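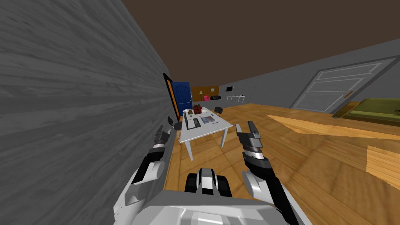
Ponberg 가사 로봇 소프트웨어 2판 사용기

결론부터 적자면 아직 살 때가 아니다. Ponberg가 10월에 내놓은 2판은 양팔 로봇에게 방 정리를 맡기는 제어 소프트웨어인데, 실물에 올리기 전에 가상 방에서 먼저 돌려볼 수 있다. 나는 가상 방에서만 144번을 돌렸다. 실물 로봇은 Cenitz 대여분을 신청했다가 순번이 밀려서 포기했다.

시험 과제는 단순하게 잡았다. 흰 탁자 위의 노트북을 덮고, 나머지 물건을 한쪽으로 모으고, 검은 의자를 탁자 밑으로 밀어 넣는 것. 초등학생이면 통화하면서도 할 일이다.

노트북 덮기는 그럭저럭 된다. 손가락 두 개짜리 집게로 화면 윗변을 밀어 내리는데 동작이 꽤 부드럽다. 전작에서는 노트북째 뒤로 밀려나기 일쑤였으니 나아진 건 맞다. 문제는 납작한 물건이다. 탁자에 딱 붙어 있는 태블릿 같은 것은 집게가 모서리를 못 찾고 허공에서 여섯 번씩 접근을 되풀이하다 시간 초과로 끝난다. 설명서에는 '탁자 끝으로 밀어서 집으라'고 되어 있는데, 그걸 스스로 판단하라고 돈을 내는 것 아닌가.

의자는 더 심하다. 등받이를 잡는 데까지는 가지만 밀 때 방향이 틀어진다. 한 번 틀어지면 바로잡지 않고 다음 작업으로 넘어가면서 화면에는 '완료'라고 띄운다. 나는 실패보다 이 '완료'가 더 거슬렸다. 집안일을 맡겨놓고 매번 따라다니며 검사해야 한다면 내가 하는 편이 빠르다.

가상 방 자체도 믿을 만한지 모르겠다. 바닥은 반듯한 마루이고 전선 하나, 양말 한 짝 없다. 우리 집은 그렇지 않다. 같은 과제를 Dunbar 프로그램으로도 돌려봤는데 속도는 그쪽이 느려도 실패하면 실패했다고 뜬다. 둘 중 고르라면 Dunbar다.

사용자 모임에서 Wálter Taipe라는 분이 집게 압력 값을 낮춰보라고 알려줘서 해봤다. 노트북에는 차이가 없었고 의자는 오히려 자주 놓쳤다. 설정 화면의 한글 번역도 손을 좀 봐야 한다. '잡기'와 '유지'가 뒤바뀐 곳이 있다.

연구용이나 취미용이면 만져볼 만하다. 퇴근하고 돌아오면 방이 치워져 있기를 기대하는 사람에게는 권하지 않는다. 별 다섯 개 중 두 개. 3판이 나오면 의자부터 다시 시켜볼 생각이다.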